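Idasar Puts Packing Claims to the Test, Keeps Its Distance From the Word "Organizer"

BRAVVILLE, Wed 31 May – Idasar, the Bravville consumer group that tests household and travel goods, today released its findings on small sports and travel pouches, a corner of the luggage market that has grown faster than the evidence for it. The group's short answer is that most people already own enough bags.

The review covered 14 pouches bought at regular retail prices. Makers were not told their products were being tested and were not asked for samples. Each pouch was packed, emptied and packed again 300 times, using the kind of small items people say they lose: socks, chargers, keys, soft toys, table tennis balls.

"Every label we read promised to save time," said Joonas Koskela, who led the review. "We looked for the saved time. With eight of the pouches we couldn't find any, and with a couple of them packing took longer than dropping the same things into a plain grocery bag."

Idasar is also doubtful about shape. Tapered pouches, including the paddle cover type that is wide at the top and narrow at the bottom, look neat on a store hook. On a table they are less convincing. The narrow end tends to slide over the edge, and soft items bunch up near the opening and have to be pushed down by hand.

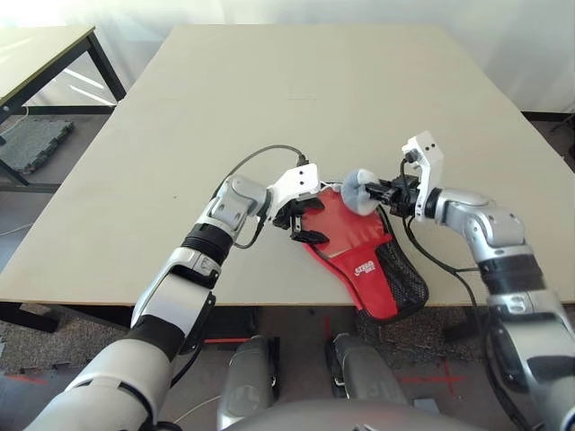

Mesh pockets got a mixed report. They do let the owner see what is inside, and testers found a missing item sooner when it was behind mesh than when it was behind solid fabric. But the same netting caught on zipper pulls and key rings, and some pockets were sewn so tight that anything round or fluffy had to be squeezed in. Idasar sees no reason to pay extra for a mesh pocket unless the buyer has a clear idea of what will go in it.

Color made no difference to packing time. Several makers say that bright fabric is "easy to spot in any bag." It may well be, but so is a bright sock, and none of the makers Idasar wrote to could point to a test behind the claim.

The strongest results came from plain pouches with one wide opening and fabric stiff enough to stay open while a hand goes in. None of these was sold as an organizer. The Sirden flat pouch did best overall, although its seam began to pull before the end of the test and Idasar does not call it a strong buy.

The review also takes issue with packing advice printed on store tags. One tag told buyers to sort their things by "frequency of joy." Koskela's team tried to follow it and gave up. Sorting by size worked fine – large things first, small things in the gaps – and needs no special pouch.

Idasar carried out the work with Bošković, a textile workshop that checked stitching and fabric wear. The workshop's notes are printed in full in the report, including two points where it disagrees with Idasar on how long mesh should be expected to last.

A second round, on drawer dividers and shelf baskets, is planned for December. Idasar says it will go in with low expectations.

The full report is free to read at the Idasar office in Bravville and will be mailed to the group's 4000 members with the next newsletter.

Media contact: Joonas Koskela, Idasar, Bravville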